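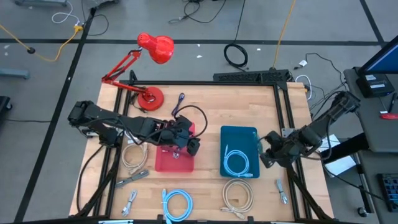 Delia Ibarra wrote back to the last issue to ask why anyone would spend that kind of money on sorting cables when a person with two trays and a free afternoon could do it. She also wanted to know whether the quote from Drellstead included anything after the first year, or if we were going to find out the way we found out with the label printer.

Both fair. I'll take the second one first, as it's the one I lose sleep over.

The quote does not include anything after the first year. It covers the arms, the frame, delivery, and 2 days of setup. Page four has a line that says "extended support available on request," and when I requested it I was told a number would follow. That was in February. I have asked again. If you have bought equipment before, you know what a number that takes this long to arrive tends to look like.

## What the money buys

The piece that's easy to price is the software license, $2,246 a year, billed up front, and it can go up at renewal. A set of replacement gripper fingers is $700. I asked how often a set wears out and got "it depends on the application," so I asked about our application, and got a link to a brochure. I have budgeted for one set and written a question mark next to it, and I'd ask everybody reading the spreadsheet to leave the question mark alone until we have an answer in writing.

Then there's the table. Jelínek quoted us $1,554 for a second frame and top, on the theory that we'll want a spare station once the first one is "up and running." I don't like buying the spare before the first one has earned its floor space. I've moved that line to next year and I'd be happy to see it stay there.

Nothing on the sheet covers our own time, and that bothers me more than any of the prices. Somebody has to lay out the cables, reset the table between runs, sort out whatever gets tangled, and write down what happened. When Baltasar Cáceres ran the numbers for the Driltitlow proposal he put all of that under "existing staff," as though existing staff had been sitting around waiting for it. I've asked him to give it a line of its own, with hours.

## Why cables at all

As for Delia's first question, I half agree with her. A person can do it. A person can tell a flat cable from a coiled one without being taught, and can shake a knot loose while talking about lunch. The argument for the arms is that we take in returned cables every week, the job gets put off, and the bins fill up. Fine. But bins filling up is also a scheduling problem, and a schedule is a lot cheaper.

The better argument, and the only one I'd put my name to, is that cables are a hard thing to handle. They're floppy, they come in every length, and the connectors catch on each other. If two arms can get a mixed bunch of them into the right trays, most of our other sorting jobs ought to be easier. That's a reason to run a trial. I don't see that it's a reason to sign for three years, which is what the sales rep keeps steering us toward.

The Itov people, who are offering a similar setup on a monthly lease, haven't impressed me much either. Their monthly price looks gentle until you read that the lease excludes the grippers. I can't think what we'd do with two arms and no grippers.

## What I'm asking for before the vote

- The support price, in writing, for years two and three
- How many cables an hour, with our cables, including the time a person spends resetting
- Who pays return shipping if an arm has to go back
- A trial we can walk away from

I'd also like to see a bad run. Every vendor has a clip of the thing going well, usually with one neat cable at a time. I want to watch what happens when the gripper comes up with three of them hanging off it, and how long it takes somebody to put it right.

The sheet is on the shared drive under Driltitlow, second tab. Comments are open until May 19, 2026. Please put them in the comments column and not in the cells. Last time somebody typed "seems high" over a formula and the total came out to zero.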